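Fernton社区小食角项目进展报告(四月)

提交单位:Oltia 小食角项目组
收件单位:Clandex 基金

一、这个月做了什么

从上一次报告到现在,项目进入了第三个月。这一期的主要任务是把货品从仓库的纸箱里拿出来,按照种类放到展示架和篮子里,让来的人自己可以看见、自己可以拿。以前的做法是所有东西堆在柜台后面,来的人要问,我们再去找,每一次要等比较长的时间。贵方在去年的意见里提到这个问题,我们认为意见是对的。

本月一共登记领取139次,比前一个月有增加。增加的原因我们还不能完全确定,可能和天气有关系,也可能和新的摆放有关系。我们会继续记录两个月,然后再做判断。

二、费用

本期支出2234元,全部在批准的预算里面。其中最大的一项是透明的展示架和藤篮,第二项是饮料和酸奶的补货,剩下的是标签纸、清洁布和一次运输的费用。发票已经按照日期整理好,和这份报告一起寄出。Kaewkla 商行给我们的价格和报价单一样,没有另外加钱,但是送货晚了6天,所以月初的前几天还是用旧的纸箱。

有一笔小的费用需要说明:我们原来计划买金属的架子,后来改成了透明的。价格差不多,透明的比较容易擦干净,后面一层的东西从前面也能看见。这个改变在购买以前已经用邮件通知过贵方。

三、摆放的办法

我们试过几种摆法。最开始把所有的东西排成一条直线,看起来整齐,但是桌子不够长,后面补货的时候也不方便。现在的办法是高的东西靠后,矮的东西靠前,小包装不排队,直接放在篮子里。

饮料用阶梯架,前后两层,商标朝外面。酸奶也放在有台阶的架子上,不同颜色的标签分开,这样不认识字的小朋友也可以说“我要绿色的”。小袋的零食数量多,形状又软,站不住,放在圆的藤篮里最合适。三明治要当天检查日期,过期的不能留在桌上。

铝箔盘是给需要分装的人用的。以前放在抽屉里,很多人不知道有这个东西。现在叠起来放在椭圆形的篮子里,和饮料架放在一起,拿的人明显多了。

四、现在的情况

补货安排在早上九点以前。负责的人先擦桌子,再检查架子有没有松,然后从后面往前面放。整个过程大约需要四十分钟,我们希望下个月可以缩短一点。可口可乐放在桌子的后边,酸奶和三明治在离领取的人比较近的一侧。
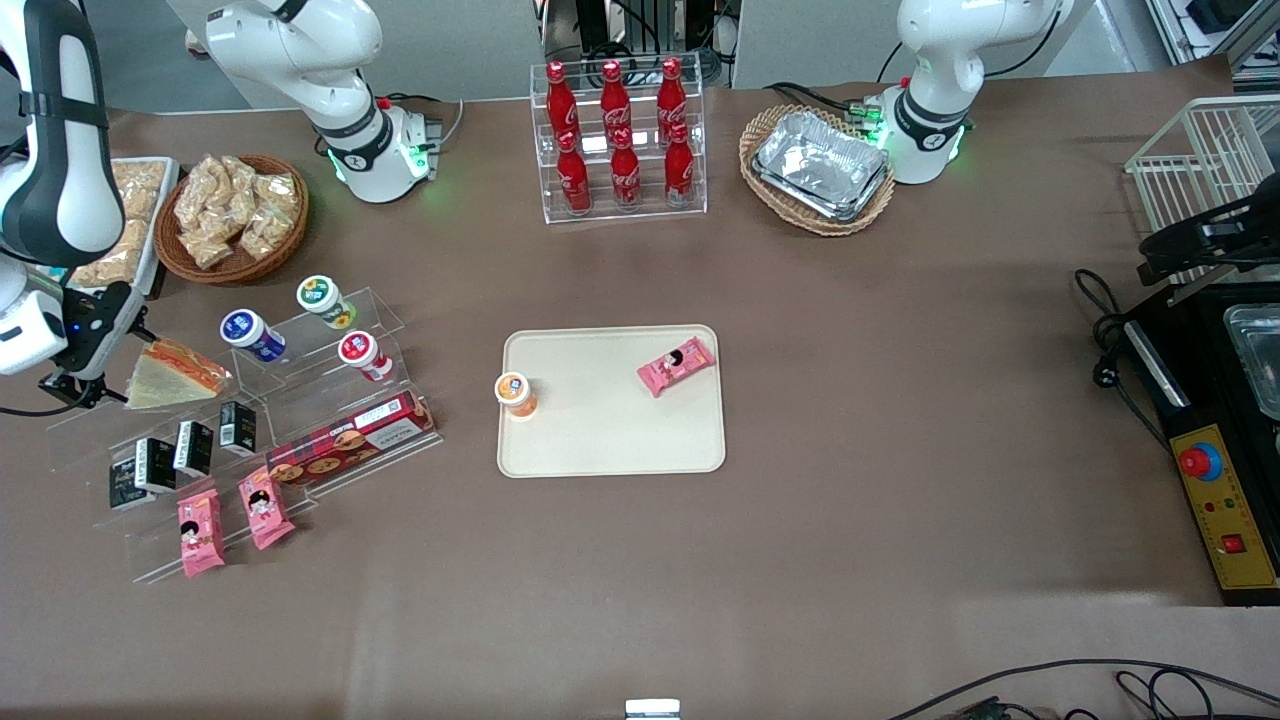
一位常来的居民在意见本里写道,可乐放在后面她够不着,每次要请别人帮忙,希望至少有一层可以移到桌子的前边;她还写,酸奶容易歪倒,台阶上最好有一个小的挡边。另外她觉得装小袋零食的篮子很好,拿一包不会把别的弄乱。

对这些意见,项目组讨论以后有下面的决定。饮料架下个月会试着换到侧面,先试两个星期。酸奶的挡边,我们已经向 Kaewkla 商行询问有没有合适的配件,目前还没有得到回答。如果没有,我们打算用透明的胶条自己做,费用很少,不需要另外申请。

五、还没有完成的事情

标签还没有全部贴好,特别是过敏成分的说明。饼干和面包类的托盘需要一个盖子,现在只是敞开放着,我们认为卫生方面不够好,这件事会最先处理。登记表的格式也要改,现在的表只写次数,不写拿了什么,所以我们不能告诉贵方哪一种最受欢迎。

六、下一期的计划

下一期我们准备完成上面的三件事,并且按照贵方的要求提供每种货品的领取数量。预算暂时不需要增加。如果贵方的同事想来看,早上补货的时间最合适,请提前用邮件告诉我们。

Oltia 小食角项目组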